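A Visit to the Gudstead Paper Mill

I went to the mill's open day with a group of 14, most of us people who bind books or make prints at home.

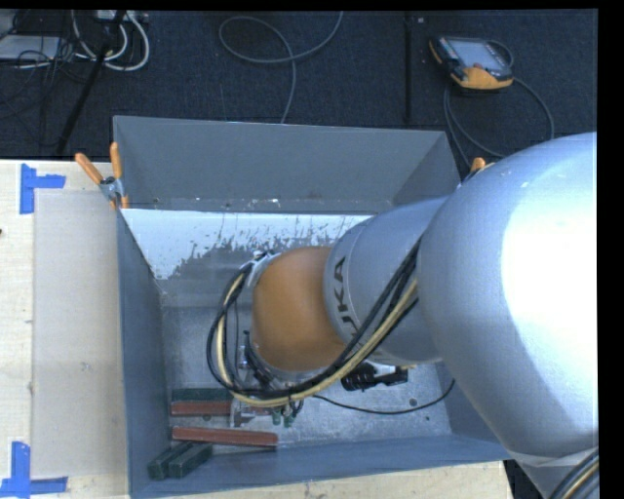

Octavio Cusi wrote to me after I posted a short note on the visit, asking whether the mill still made its heavy cotton sheet or had gone over to wood pulp for everything. It still makes the cotton sheet, in two weights, though the heavier one is now run only in March and sells out by early summer.

The mill is at the low end of Cliltach, where the road meets the river. Parking is on gravel behind the old drying lofts. We signed in at a desk, were given ear plugs and a visitor badge, and were asked to leave bags in a locker. The tour cost 10 dollars and lasted most of the morning.

We began in the rag room. The cotton comes in bales, mostly offcuts from shirt makers. It gets sorted by hand, cut small, and cooked. Our guide passed around a jar of the cut fiber and another of the beaten pulp. The beating is what decides how the sheet will behave. A short beat gives a soft, thirsty paper, and a long one gives something hard that rattles when you shake it.

The vat room was the part I had come for. Two people were making sheets by hand, one dipping the mold and the other turning each wet sheet out onto felt. They stack 50 sheets to a post before it goes under the press. I got to try one dip. My sheet had a thick corner and a hole near the middle, and it went back in the vat.

After that we walked through the sizing room and up to the lofts, where the paper hangs over ropes. The shutters are still opened and closed by hand depending on the weather. It was cold up there - bring a coat.

The shop is small. I bought a pack of the Plasari, a cream laid paper with a soft edge, and 3 sheets of the Cuadros, a heavier one with a faint grid pattern. Seconds are in a bin by the door and are a good buy if you don't mind a speck or two. I have since folded one of the Plasari seconds into a small pamphlet and it took the crease well, with no cracking along the spine.

Lunch was soup and bread in the old counting house, included in the price. The stairs to the lofts are steep and there is no elevator, so anyone with bad knees should stay on the ground floor for that part. Booking is by phone only.

Shares: 10 | Comments: 3

Contact | Copyright 2021 | Back to top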